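Papers > Housing and Daily Life > Working Paper > Section 3
2 comments | 3 shares

3. What the mat studies can and cannot tell us

The claim that a soft floor mat makes an apartment quieter for the people downstairs has been repeated so often that it is rarely checked. Landlords print it in house rules. Stores put it on labels. Earlier reports on the Brusden housing blocks treat it as settled, and go straight to the question of how thick the mat should be. We think that step was taken too soon.

Take the first of the Brusden surveys. Tenants in 200 apartments were asked whether noise from above had gone down after the household upstairs put down a mat. Most said yes. But the tenants knew about the mat. In many cases they had complained, a mat had been bought as a result, and the building manager had told them so. A person who has finally been listened to may well report a better night, whatever is going on with the ceiling. The authors mention this in a footnote and then drop it.

The Purneo survey is larger, with 715 replies, and is usually cited as the stronger study. It is larger, certainly. It also relied on people who chose to fill in a form titled "Quieter Floors," which is not a neutral thing to put at the top of a page. Replies came in during October, when windows are being shut for the season and street noise drops out of the mix. No one appears to have asked the same households again in summer. The effect found was small to begin with, and we do not see how it can be separated from the weather.

Then there is the matter of what counts as a mat. The Purneo form offered a single box to check. A thin woven rug by the kitchen sink, a foam play surface covering half a living room, and a patterned floor mat of the kind partly seen in Figure 1 would all have gone into that box. From a pattern and a color we can say nothing about thickness or backing, and neither could anyone reading the completed forms. Yet later papers quote the result as if it applied to one known product.

Measured studies ought to do better, and the Flotivau trial is the one most people point to. Its makers dropped a standard weight on a bare floor and then on the same floor with their underlay in place, and recorded the sound in the room below. The drop in level looks real to us. What it says about family life is another question. A weight dropped straight down is a fair stand-in for a heel, perhaps, but complaints in shared buildings are just as often about chairs being dragged, doors, voices, and washing machines running late. A mat in the middle of the room does little for a chair that stands beside it. The trial also covered the whole floor, wall to wall, while most households cover a part of it – usually the part where the children sit, which may not be the part where anyone walks.

We are not arguing that mats are useless. They are warm underfoot and cheap, and some of them probably do take the edge off a footstep. Our complaint is with the size of the promise. A tenant who is told that a mat will solve the problem, and who then still hears every step at six in the morning, has been given a poor reason to trust the next piece of advice.

Figure 1. Patterned floor mat in pink and white, partial view.

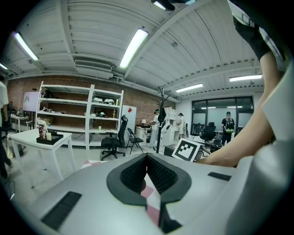
A fair test would keep the downstairs household unaware of any change, record for several weeks on either side of it, and write down which part of the floor was covered and with what. Until such a test exists, we treat the reported benefit as unproven in the sections that follow.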